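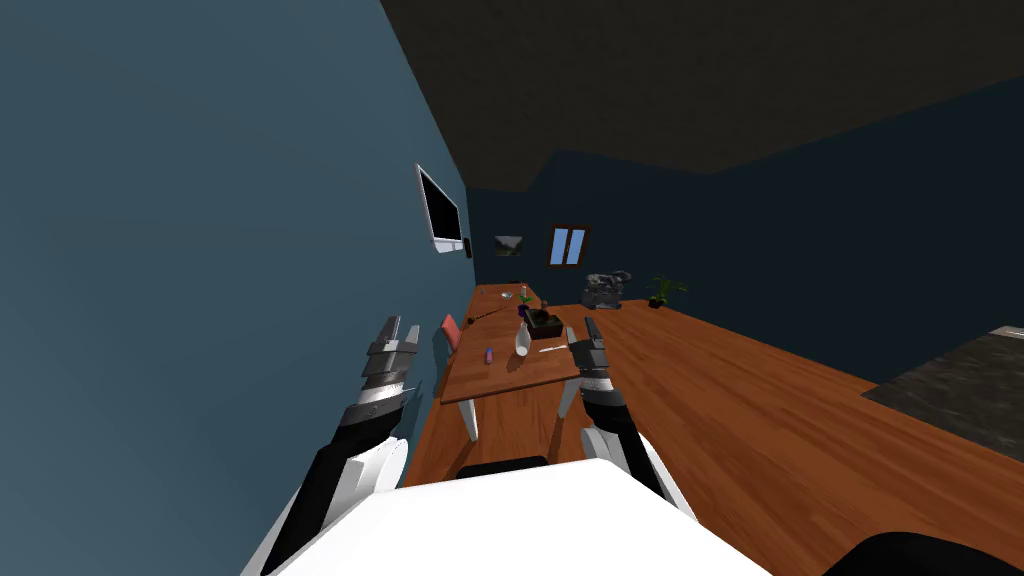 *Both arms raised at the table with the white vase, in our simulated room.*

2024-04-28

I promised to write how the budget for the Demix project is going. The short answer is that we still have not bought the robot, and I am now quite calm about this.

In December we had two offers on the desk. Jurninen sells the two arms with grippers as one package. Grisano sells them separately, and then the cables, the mounting plates and the spare fingers come on a second list. I did not notice the second list at first. It added 700 euros, before delivery.

So for the moment we work in simulation. The computer for it we already had, and the only new cost was 300 euros for more memory. It is a modest sum, and it has taught me what to ask the sellers. For example, I now ask how far the arm reaches over a table when a chair stands beside it. The data sheet gives only one number for reach.

My plan is to rent a pair of arms from MacLeish for three months and to decide after that. I have also put training for four people into the budget, which I had forgotten completely in the first version.

Still open: insurance during the rental, and who pays for the return transport.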